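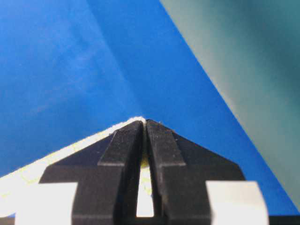

There are people who fold towels because the towels need folding, and then there is Aino Turunen, who will happily unfold a perfectly good one to show you how it could sit better. I spent a morning with her at Skunar, the little household linen shop she runs with Jarmo Aaltonen, and came home wanting to empty every cupboard I own.

Her favorites are the checked ones. Yellow and white, red and white, the sort your grandmother hung over the oven door. The checks are a ready-made ruler, she says, and once you see it you can't stop seeing it! Pick a line of squares, bring the edge to it, smooth outward with the flat of your hand. Turn the towel and do it again. What you get is a long, slim rectangle that slides onto a shelf sideways and comes out again without dragging its neighbors along.
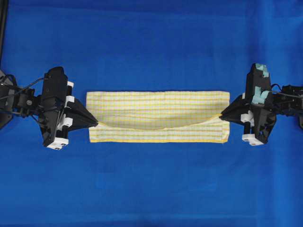

The surface matters more than I would have guessed. Turunen likes to fold on cloth, in a good strong color, because a towel on a polished tabletop skates away from you just when you've lined up the corners. Blue under yellow is a treat for the eyes as well – a crooked edge shows up at once.

Aaltonen is the storage man. He keeps 100 kitchen towels in the back room, all long-folded, all standing on edge like records in a crate, and he can pull out any one you name. He has opinions about drawers (shallow), about ironing (never for the everyday ones) and about the old Nullomow linen cupboard by the door, which he bought in April and is still sanding. I was allowed to open it and admire the hinges.

We had coffee, and I was handed a heap of clean laundry to practice on. My first towel came out as a sort of parallelogram. Turunen pulled it straight from both ends, gave it a little snap and put it back in front of me. The next one was good enough to go on the shelf, and I'm still pleased about it.

Skunar's summer folding morning is on 12th July, and you can bring your own towels.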